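Kadlec brings back the hand-wound Bilwood, and I get to tell you about it

August 18, 2021

Hi, Miloslav Danko here. I run the watch side of things at Kadlec, and I've been bugging everyone in the building to let me write this one myself, so please forgive the lack of polish. The Bilwood is back! Orders open today on our website and at the shops that carry us.

If you're new to us, the Bilwood was our small dress watch, the one with the plain dial and the skinny hands. We stopped making it when big cases were all anybody asked for (I own a few of those too, no hard feelings) and we've had letters about it ever since. Some of them were pretty stern. One gentleman sent me a drawing of the crown with notes in the margin, and I'm happy to report that he was right about the crown, so we made it a bit wider and gave it deeper grooves. Winding it with cold fingers is a lot easier now.

The new one is a hand-wound watch, same as the old one. You give it a few turns in the morning with your coffee and it runs for 51 hours, so you can forget it over a night and it'll still be going when you pick it up. There's no date window. I went back and forth on that all through January and drove the dial people at Gresura a little crazy, first asking for a date at six, then at three, then for the whole thing to go away. They were very patient with me, and the dial they came up with is my favorite thing about this watch. 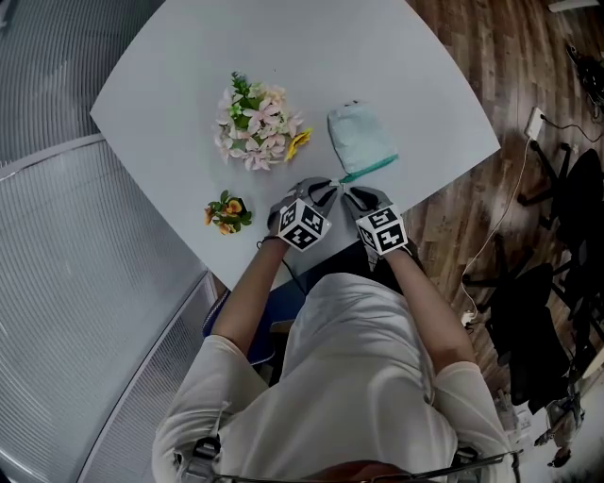 It comes in three dial colors: cream, slate and a dark green that I wasn't sure about until I'd worn it for a week. Now it's the one I reach for. The numerals are printed a touch thicker than before, which I asked for on behalf of everybody my age, and the seconds have their own little dial down at the bottom.

Straps are from Skonex, who also made the ones on our field watch. You get a brown leather one on the watch and a gray canvas one in the box, and both have quick-release bars, so you can swap them at the kitchen table without scratching anything up. If you have an old Bilwood in a drawer, the new straps fit that too. We kept the lug width the same on purpose, and we'll be selling the straps separately.

Every watch gets a three-year warranty, and we'll keep spare parts on hand for at least 10 years after the last one leaves the bench. Servicing is done in our own workshop.

A word on waiting times. We put these together in small batches, and the cream dial will probably go first, going by what people have been asking me for. If your color is sold out, leave your email on the product page and we'll write to you when the next batch is ready. We won't charge your card until your watch ships.

For review samples, dial photos or a chat about crowns, get in touch with me through the press page on the Kadlec website. I answer those messages myself, usually in the evening.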